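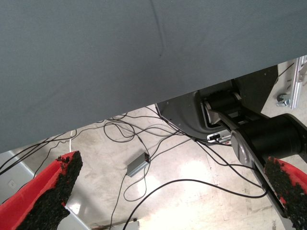 When does the hall hire rate change? The new rate starts in September, and any booking already confirmed in writing stays at the old rate.

Groups > Rorkstead Hall Users > Minutes

Rorkstead Hall Users - minutes of general meeting

Opened 7.05 pm in the supper room. Tsz-kin Chang in the chair. Apologies were received from the playgroup and the Hokov Street walkers. Quorum met.

1. Previous minutes
Accepted with one correction. Under item 4, "gutter guard" should read "gutter bracket". Moved by the choir, seconded by table tennis. Carried.

2. Matters arising
The side gate latch has been replaced. The letter to council about the street light outside the Mureck Road entrance was sent and has been acknowledged, but there is no date for the work. Tsz-kin to ring council again before next meeting.

The lost property box was cleared as agreed. Unclaimed clothing went to the op shop. Two sets of car keys have been kept in the office drawer.

3. Finance
Opening balance for the period was $1,908. Closing balance was $1,630. The main outgoing was the plumber's account for the kitchen tap and the blocked drain behind the toilets. The power bill arrived after the books were made up and will show in the next report.

The garden club asked whether the drain should have been paid by council as owner of the building. The chair said the lease makes users responsible for blockages and council responsible for broken pipes. The plumber's invoice says tree roots, and there was some discussion of which of those it counts as. Agreed to send council a copy of the invoice and ask for half.

Report accepted. Carried.

4. Hire rates
The rate for regular users has not moved in five years. The proposal circulated before the meeting was for a single hourly rate for the main hall, day or night, with the supper room charged separately.

Table tennis spoke against, as they use both rooms and would pay more than any other group. The choir was in favour of a single rate but wanted it put off until they had finished their concert season. The yoga group asked if setting-up time would be charged. The chair said the first 15 minutes either side of a booking would stay free, as now.

Amendment moved by table tennis, that a group booking both rooms on the same night pay half rate for the supper room. Seconded by yoga. Carried.

Motion as amended, to apply from September. Carried, one against. The choir asked that its vote be recorded.

5. Heating
Zakaria Heating came out to look at the wall units. Their written advice is that the unit nearest the stage can be repaired but the one by the kitchen is past it, and parts are no longer made. A quote for a replacement is expected in a fortnight.

The playgroup had sent a note asking for something to be done before the cold weather. Agreed that the repair to the stage unit go ahead now, and that the replacement be held over until the quote is in. Until then the kitchen-end unit is to be left switched off at the wall. A sign will be put on it.

6. Storage cupboards
There are 13 cupboards along the back corridor and the labels on most of them are out of date. Each group is to check its own and put a new label on the door with the group's name and a phone number. Anything in an unlabelled cupboard at the end of the month will be moved to the shed.

The garden club again asked for a cupboard at ground level for the potting mix. Table tennis offered to swap. The two groups will sort it out between them and tell the chair.

7. Keys
One front door key is still not accounted for. The last person to sign for it has moved to the coast and has been emailed. If it has not come back by next meeting the lock will be rekeyed and the cost brought to this group for approval.

Reminder that keys are not to be copied.

8. Other business
- The piano tuner is booked for a morning next month. The choir is paying.
- Bins: recycling was left out twice in the wrong week. The calendar is now on the inside of the kitchen door.
- The walkers would like to leave brochures in the foyer. No objection.
- Yoga asked for the honour board to be dusted. Garden club said they would do it if someone else holds the ladder. Held over.

Next meeting 7 pm, supper room, date to be emailed. Table tennis to bring supper.

Closed 8.40 pm.

Recent items
Hall hire form and conditions of use
Minutes of previous general meeting
Letter to council - street light, Mureck Road
Bin calendar
Choir concert season - ticket details
Plant swap notice from the garden club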